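Projects > Textiles > Galleries > The Knit Cap Table

Search this site Enter keywords Go

Home Projects Galleries Patterns Visit Contact

The Knit Cap Table: a gallery of folds, desks and dark blue fabric

Words by Antigoni Karamanlidis
Page put together 2026-06-07

I have wanted to make this page for ages! Anyone who has spent an afternoon with us in Horkby knows that the big pleasure of the sorting room is the handling: picking up a soft thing that has been squashed at the bottom of a bag, working out which way is up, and getting it into a shape that will sit on a shelf next to its neighbors. Our drive this spring brought in 1,096 pieces, mostly caps, scarves, mittens and light sweaters, and 653 of them were dark blue or black. (People in this town do love navy. I include myself, I own four navy sweaters and I am wearing one now.)

The gallery has one large picture and a set of caption notes for the rest of the room, which Kanako Chiba and I wrote together over a pot of tea. We kept the notes in the order you would meet things if you came in from the Stistau side and walked through to the back shelves. Some are long and some are barely a line, depending on how much we had to say.

1. The coat rail by the door

Coats go up first. They take so much room lying down that we gave up on flat piles in the first week of March, and the rail has been wonderful ever since. The hangers are a complete mix. Kanako would like them all to face the same way and I would like her to stop turning mine around.

2. The mitten drawer

Pairs only! Single mittens live in the shallow drawer underneath, and every so often one gets promoted. We had 11 singles left at last tally, including a very handsome striped one with a long cuff. If its partner is at your house, please send it home.

3. The work table

My favorite spot in the room, and I could happily stand at it all day. I like a pale wood-grain surface for dark fabric, because the edges of the cloth show up so clearly and you can see right away where a fold has gone crooked. Navy is a tricky color under indoor light. On a dark bench it turns into one big shadow, but against light wood every crease and rounded bump reads beautifully.
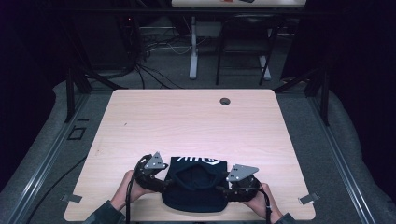
4. White lettering on navy

What a good combination this is, crisp and a bit sporty, even when half the letters have vanished into the folds. We like to leave printing showing whenever a piece goes on the shelf. It gives people something to spot from across the room, and a cap with a word on it nearly always gets picked up and unfolded so somebody can read the rest.

5. The mound and the flat edge

A small note for those of you who fold at home. Soft knits have two moods. One part wants to bunch up into a round lump, and another part will go flat if you give it a gentle pull from both sides. Kanako lets the lump be a lump and only tidies the edge that faces out. I was taught to press everything level by my aunt, who folded handkerchiefs into squares you could have tiled a floor with, and it took me weeks to come around to the softer way. I'm a convert now. The cap keeps its spring and looks much friendlier on the shelf.

6. Hirano baskets

We have three sizes of these and could use more of the middle one. The tall ones swallow scarves whole. The low ones are perfect for children's hats, with the brims up so the sizes can be read without digging.

7. The scarf ladder

An old step ladder, sanded and leaned against the wall, with a scarf over every rung. Yellow is at the top this month. There was a strong campaign for green and I expect it will win by the time you visit.

8. Forty caps in a row

The long shelf holds exactly 40 caps side by side if they are folded once, and we were ridiculously pleased when we found that out. Fold them twice and you can squeeze in another row behind, but then the back ones get forgotten, so we've stuck with one. Ribbed caps go on the left, smooth ones on the right, and the ones that might be a cap and might be a sort of neck warmer go in the middle where we can argue about them.

9. The Vorside labels

Plain card, one hole, cotton string. We write the size in pencil so a label can be used again. My handwriting is terrible and Kanako's is lovely, so if you can read yours, she wrote it.

10. Mending corner

Two chairs, a lamp and a jar of darning needles. Loose threads and popped seams get fixed here before anything goes out on the shelf. Come and sit with us if you know how to do an invisible darn, or if you'd like to learn one. Visible ones are welcome too! There is a gray sweater with a bright orange elbow that has had more compliments than anything else in the room.

11. The window shelf

Light sweaters, folded with the sleeves behind. The sun comes in strongly in the afternoon, so we swap the stack over every few days to keep the top one from fading.

Some answers to things we get asked

Yes, you can take pieces out of the baskets and unfold them. Please do, that is what they are there for. You don't need to fold them back up perfectly, just put them somewhere near where you found them and one of us will have the fun of doing it again.

Yes, we still want navy. We'll always find room for it.

We have run out of small labels until the next order comes in, so bags dropped off at the Stistau entrance will wait a little longer than usual before they reach the table. Large bags are easier for us if they are tied at the top, with shoes kept separate.

If you have a folding method of your own, write to Antigoni or Kanako through the contact page and tell us how it goes, step by step. Drawings are very welcome.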